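09/09/2022
Casard scene pack, trial license, second sitting

Picked up where Karlijn B. left off. The Casard people sell ready-made simulated rooms with a Franka arm already placed and wired to a controller, and we have the trial until the end of the month. The question from Wilma is whether to pay for it or keep building our own rooms on top of the Dierckx asset library, as we have done since May.

Install was fine this time. The earlier trouble was a stale path to the old Dierckx meshes on the bench machine, so the loader kept finding two copies of the same bowl and gave up. Cleared the cache, pointed it at the new folder, loaded first go. Cor, please don't put the old path back in the shared config.

Loaded the dining room set. Ran the supplied tabletop pick script unchanged, 100 episodes, object poses reshuffled each time. 29 of those ended with a failed grasp. I went through the failures in the log and most are flat items: the hand comes down to the right height, closes, and the item slides out or the fingers stop early on the tabletop contact. Tall things and loaf-sized things are fine. Nerys saw the same pattern with the Hitier pack, so it may be our contact settings and nothing to do with Casard.

Changed two things, one at a time:
Approach height lowered by 2 mm. No real difference.
Finger friction raised to the value Nerys uses. Better on flat items, but the arm now drags light objects on release. Put it back for the moment.

Render side. Wood grain and floor hold up well at our training resolution. Some of the props are odd shapes, and I would want to check their collision meshes against what is drawn before trusting any numbers — the bowl in particular has a very uneven rim. 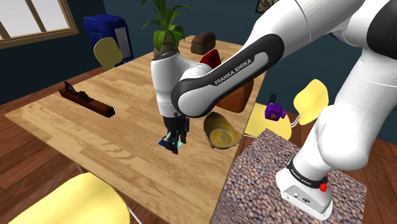 Reset time between episodes is 3 seconds on the bench machine, slower than our own rooms but tolerable. Memory use crept up over the run and I did not find out why. Asked Casard support, no reply yet.

Price as quoted covers one seat. Karlijn Vandenberghe thinks we need two if Flitasdale goes ahead, and she is going to ask whether the second seat can be node-locked.

To do
- export collision meshes, overlay on visual meshes
- rerun flat items only, friction halfway between the two values
- same script on the Hitier pack, same seeds
- watch memory over a longer run, with rendering off

Logs are in the shared folder under casard_trial, second sitting.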